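Über uns
Stostley – Software für Regelung, Wahrnehmung und Bewegungsplanung

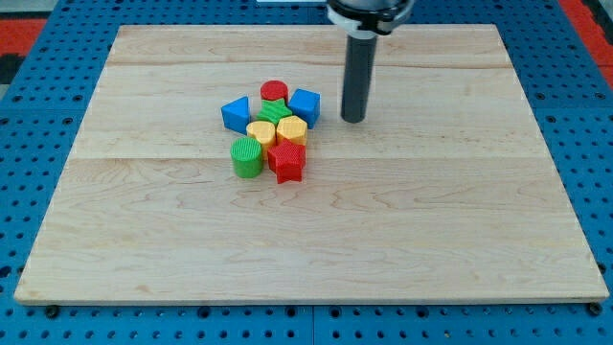 Wir schreiben Software für Roboterarme und trauen ihr erst einmal nicht. In unserer Branche wird viel versprochen: Systeme, die alles greifen, sich selbst einrichten und aus einer Handvoll Demonstrationen lernen. Einiges davon haben wir nachgebaut. Auf dem eigenen Tisch sah das Ergebnis meist bescheidener aus als im Vortrag.

Angefangen haben wir mit einem Auftrag, eine fremde Bahnplanung zu prüfen. Der Bericht fiel unfreundlich aus, der Kunde blieb. Aus den Prüfskripten von damals ist Plinon entstanden, unser Werkzeug zum Aufzeichnen und Wiederabspielen von Steuerungsläufen. Plinon speichert Sollwerte, Istwerte und Zeitstempel und zeigt, an welcher Stelle beide auseinanderlaufen. Eine schöne Oberfläche hat es bis heute nicht.

Tekin ist unser Planer für Schiebe- und Kontaktaufgaben. Bunte Klötze auf einem Holzbrett gelten als Spielerei, und für eine Fabrikhalle beweisen sie tatsächlich wenig. Sie zeigen aber ziemlich schnell, ob ein Modell zwei eng stehende Teile noch trennt oder sie für eines hält. Der aktuelle Testsatz umfasst 2,186 Läufe. Fehlversuche bleiben drin, auch die peinlichen.

Was wir nicht anbieten: Erfolgsquoten ohne Angabe der Bedingungen. Wer uns nach einer einzigen Prozentzahl fragt, bekommt eine Rückfrage. Vor jeder Auslieferung spielen wir 300 Szenen erneut durch, mit verschobener Kamerakalibrierung und künstlicher Verzögerung im Regelkreis von 60 Millisekunden. Manche Version kommt darüber nicht hinaus.

Lernende Verfahren setzen wir ein, vor allem in der Wahrnehmung. Geschwindigkeits- und Kraftgrenzen liegen bei uns in klassischem Code, den man lesen kann – daran wird sich vorerst nichts ändern.

Mit Lilanico arbeiten wir seit über 2 Jahren an gemeinsamen Schnittstellen für Simulation und echte Hardware. Fertig sind sie nicht.

Fragen zu einem Projekt nehmen wir gern an, am liebsten mit Logdateien. Die technische Sprechstunde ist dienstags ab 14 Uhr.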